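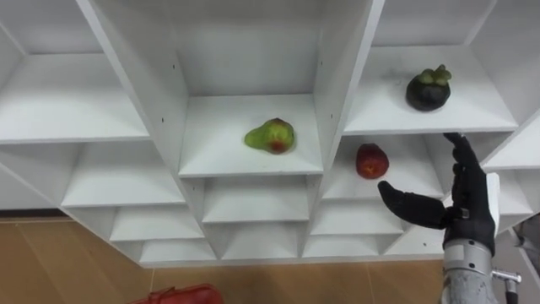

Mestamik Shelf Picking, Masham Cell: Thumb Stall Fault

15 January 2025

The right hand on the Masham cell stopped during fruit picking with the thumb out and the fingers open. The arm did not stop with it. It continued along its planned path into the shelf until the force limit tripped. No one was inside the cell. One shelf divider was pushed out of line and the thumb cover was scuffed. This page records the setup, the fault and the changes made under the Mavromatis work package.

Shelf and fruit
White panels set at angles, with open compartments. The pear-shaped fruit lies on its side in the central compartment, neck to the left. The mangosteen is on the shelf to the upper right, and the small red fruit is in the compartment below it, close to the divider.

Hand position
Right hand upright in front of the shelf, thumb pointing left toward the red fruit. The gap between thumb and fingers is open. A side approach like this leaves little room between the thumb and the divider.

The fault
Run 214. The Stolberg hand controller sent the close command and the thumb motor drew current but did not move. The controller waited 900 ms before reporting the stall. During that wait the arm controller still read the hand as ready and started the next move.

Force trip
The arm stopped at its force limit after contact with the divider. The limit worked as set. It is a last line of protection and should not have been reached on a normal pick.

Thumb joint
A loose set screw had let the thumb link shift sideways and bind against its stop. The screw had no thread lock on it. The finger joints were checked and showed no play.

Log timing
The stall flag and the ready flag come from separate messages. The ready flag was refreshed by the controller heartbeat, so it stayed on while the thumb was stuck. Earlier logs show the same overlap on shorter stalls that cleared without contact.

Changes
Stall wait cut to 265 ms. The arm now holds position until the hand reports measured thumb travel, and a missing report is treated as a fault. Set screws were refitted with thread lock and marked with paint.

Restart checks
The thumb was blocked with a foam wedge and the close command was sent 10 times. The arm held on every attempt. The divider was realigned and the shelf position was taught again before picking resumed at reduced speed.

Still open
The heartbeat message has not been changed. The left hand uses the same controller settings and stays locked out until its thumb joint has been inspected.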